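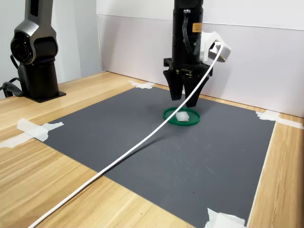 I have been reading my local news through Gusora since November, which is long enough to have been delighted by it, cross with it, and finally rather fond of it. If you haven't come across it, it's a news digest app for people who live in small cities and are tired of scrolling past the whole world to find out why the bridge is closed. You pick your district, you pick how many items you want, and it gives you a bulletin in the morning and another in the evening. The first thing you meet is a plain dark gray screen with one round green button in the middle, and I will say that a calm screen like that is a kindness before breakfast. You press the button, the bulletin opens, and off you go.

I came to it from Zadard, which I paid for faithfully for years and which got worse every spring. By the end I was getting celebrity weddings from three countries away and a daily quiz I had never asked for. My neighbor Dagmar Trnka still swears by it (she likes the quiz!), so please take my grumbling with a pinch of salt.

## What's in a bulletin

Mine is set to 11 items, and they come as short paragraphs you can read without tapping anything. A typical morning has a road accident or two, something from the city council, a temple or church festival, school results if it's the season, a candidate saying something he will be asked to take back by dinner, and usually one cheerful story at the end, often about somebody old who has planted trees. I love this mixture. It reads like the inside pages of the paper my father used to fold into his coat pocket, where a burst water main and a prize cow got the same amount of room.

Each item has the name of the paper it came from and a link to the full piece. The summaries are written by people, with initials underneath, and after a few months you start to know them. The one who signs A.H. is Adel Hajji, according to the staff page, and I would read Adel Hajji on parking meters. The sentences are short and the numbers are where you want them, and if the police say one thing and a witness says another, you get both.

## Where it trips up

Now for the grumbles, and I do have a few.

Health stories are the weak spot. When some public figure announces that a home remedy has cured a serious illness, Gusora prints the claim as a quotation, with the name attached, and leaves it at that. I know a brief is a brief. But I have an aunt who reads only the first line of anything, and one more sentence saying what doctors think would cost them very little. I wrote in about this and got a courteous reply from Zdislava Michalík on the editorial desk, who said they were trying out a short note under medical claims. I have seen the note twice now — small type, but clear — and I hope it becomes a habit.

Corrections are also hard to find. They're there, under Settings and then Archive and then a little tab I discovered by accident, and they ought to be in the next morning's bulletin where the mistake was.

And the search is poor. I typed in the name of our own mayor and was offered more than 900 results, in no order I could make out, with a swimming gala at the top.

## Setting it up

Very easy. The app asks for a district and a language and doesn't insist on your phone number. Picking a second district took me a little hunting, as the menu for it is tucked under your profile picture, but once it's done you can swipe between the two. I keep my sister's town in there so we have something to talk about on the phone besides our knees.

There is a listening version as well, read aloud by a person in the mornings and by a computer voice in the evenings. The morning reader is lovely. The evening voice gets place names wrong with tremendous confidence, and I turned it off after a week.

## Cost

The free version gives you the morning bulletin with a couple of ads between items, mostly for furniture. The paid one is $2 a month, with the evening bulletin and the archive, and I think it's fair. I did try Sokol for a fortnight by way of comparison, and it's quicker with breaking news, but it buzzes at you all day long and I found myself looking at my phone in the middle of soup.

I'm keeping Gusora, and I've paid up through next winter. Four stars from me, and I'd gladly find the other one if they moved the corrections and did something about that search box.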